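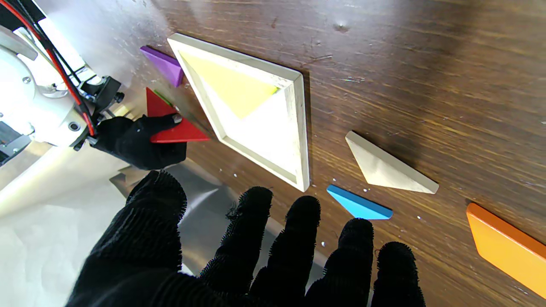
Left hand with the red triangle, Thursday, tangram test.

1/ Comparing knit gloves on our two hands this week. Bare fingertips kept slipping on the glossy pieces, so Érica Cordeiro ordered a box from Pledthorpe.

2/ Big triangles are easy enough. Thin edges are the trouble, as the fabric folds under the fingertip before it gets hold.
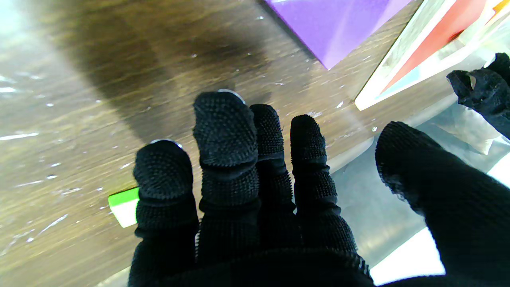
3/ Next is the Retamal controller at a lower grip force. 63 tries per glove, same pieces, same tray. Numbers when Euan Innes has checked them.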